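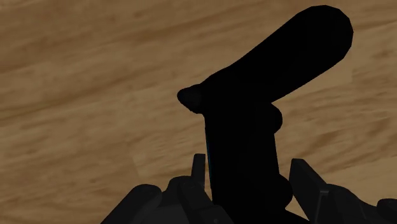 Sim view, gripper on the drill-shaped thing. Dark, but you get the idea.

26 February 2021

Budget day! Or budget week, really, because I've been at this spreadsheet since Monday and I'm still moving the same money from one row to another. Travton sent their new quote this morning and the gripper has gone up to 919 each. It was 857 when I asked before the holidays. I wrote back asking if they'd honor the old price and got a very friendly email that didn't answer the question.

So, where we are. We have 3,000 for hardware until the end of the fiscal year and I want two grippers, a mount, a spare set of fingers and (dream on) a decent light. Two grippers at the new price is 1,838 before shipping, so that leaves me 1,162 for everything else. Doable if the mount is cheap. The mount is never cheap.

Rekha thinks we should buy one gripper now and stay in simulation until we know what we're doing. I see her point, I really do. Sim time costs us next to nothing, and I spent most of the afternoon in there with the dark pistol-grip object, trying grasps from underneath with a finger on either side of the handle. I love that shape for testing because it's so lopsided, with that long thick arm sticking out over the top. A box is easy. Anybody's gripper can hold a box. I want to know about the awkward stuff before I sign for something I can't send back.

But if we only buy one and it breaks in March, we're sitting around for weeks waiting on a replacement, and I've done that before at my last job and it was miserable. I said so on the call, maybe a bit too loudly. Osvaldo laughed and said to put it in writing, so now I also have to write a one-page justification. Serves me right.

Other option is Slaoui. Their gripper is cheaper, and Hatem has used one and says it's fine, but the fingers are a totally different shape and we'd have to redo the sim model from scratch. How do you even price that? I put down 3 days of my time and Hatem snorted. So maybe a week. A week of me isn't free, even if it doesn't come out of the hardware row, and I'd like whoever reads this spreadsheet to see that, so I added a column called "hidden stuff." Pao-chu renamed it "labor" ten minutes later. Fine, that's better.

I also need to turn up the lighting in the sim scene. Everything comes out nearly black against the wood and I was squinting at the contact points all afternoon. That's a free fix! Going in the plan as a line with a zero next to it, which cheered me up more than it should have.

To do Monday:
Call Travton, talk to a human, ask about 857 again
Ask what a spare finger set costs on its own
Get the mount price from Milero
Brighten the scene, rerun the bottom grasps
Write the page for Osvaldo

I'm leaning toward two from Travton and skipping the real light until the next budget. Rekha will argue and she may well win, she usually does her homework better than me. Leftover dumplings for dinner, and I'm not opening the laptop again tonight.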